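4. Running the cylinder re-grasp trials

This section covers set-up and logging for the regrasp condition of the Lirketti insertion study. It assumes that the arm has been homed and that the policy server is running as described in section 3. Operators who have only run the pick-and-place condition should read all of 4.2 before starting.

Last revised Mar 2, 2021 by Joonas Kokkonen. 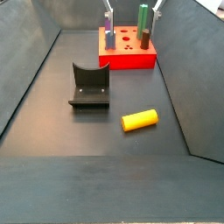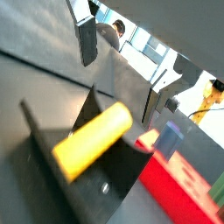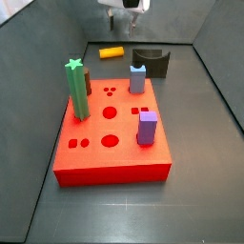

Workspace with the peg board and yellow cylinder, fixed and wrist camera views.

4.1 Purpose of the condition

The policy is given a cylinder in a pose from which it cannot be inserted directly. It must pick up the cylinder, change its orientation, and then insert it. The black cradle is available as an intermediate support, but the policy is not told to use it. The result of interest is the share of trials in which the cradle is used without a scripted cue, compared between the Flasside baseline and the Baloyi variant. Both variants share the same encoder and differ only in how the action chunks are blended.

4.2 Preparing the enclosure

1. Set the arm to HOLD and confirm the state on the operator panel. Do not reach into the enclosure while the panel shows READY or RUN.

2. Wipe the floor panel with a dry cloth. Do not use solvent. It leaves a sheen that shifts the exposure of the fixed cameras.

3. Place the peg board according to the row for this trial in the placement sheet. The sheet gives a position and a yaw angle. Match the yaw to within 2 degrees.

4. Seat the remaining pegs as listed. Press each one down by hand until it stops. A slight lean is acceptable.

5. Place the cradle. It must stand upright with the curved cutout facing up.

6. Lay the yellow cylinder on its side at the listed start point. If it rolls after release, pick it up and place it again.

7. Withdraw both hands, step behind the floor line, and release HOLD.

Note: Board position is randomized between trials. Do not "correct" a layout that looks awkward. Several of the placements put the board near a wall on purpose, and removing them biases the set toward easy approaches.

Caution: The gripper opens fully on release of HOLD. Keep fingers and sleeves clear of the finger travel.

4.3 Checking the camera streams

1. Open the stream viewer and confirm that every camera reports a live timestamp.

2. In the fixed views, confirm that the whole board is visible. If a wall hides part of it, check the placement against the sheet before touching the camera.

3. In the wrist view, close the gripper on the test peg and confirm that the peg stays visible between the fingers.

Motion blur in the wrist view is normal during fast moves and is not a reason to reject a trial. Lwazi Visser tested a shorter exposure in the pilot and found that the added noise hurt grasp detection more than the blur did – the setting was put back and should be left alone.

4.4 Running a block

A block is 41 trials. Run the whole block with one variant loaded.

1. Load the variant and enter the block number.

2. Press START. The trial ends on insertion, on timeout, or on a force stop.

3. Enter one outcome code: 1 for inserted, 2 for re-grasped but not inserted, 3 for grasped only, 4 for no grasp.

4. Mark the cradle field Y if the cylinder was set down on the cradle and released. Contact without release is N.

5. Return to 4.2 for the next trial.

If the force stop trips, do not clear it from the panel. Set HOLD, free the part by hand, and log the trial as it stood at the moment of the stop. After a second force stop in the same block, end the block and report it to Karabo Naidoo.

4.5 Disputed outcomes

Outcome codes are checked against video by a second reader who does not know which variant was loaded. Zinhle Swanepoel keeps the reading list. Where operator and reader disagree, both codes stay in the log and the trial is flagged. Do not overwrite the first code.

The most common dispute is between codes 2 and 3. A re-grasp counts only if both fingers lost contact with the cylinder and then regained it. Sliding within a closed grip is code 3, even when the cylinder ends up at a usable angle.

Logs are copied to the Sikimness share at the end of each block. Confirm the copy before loading the other variant.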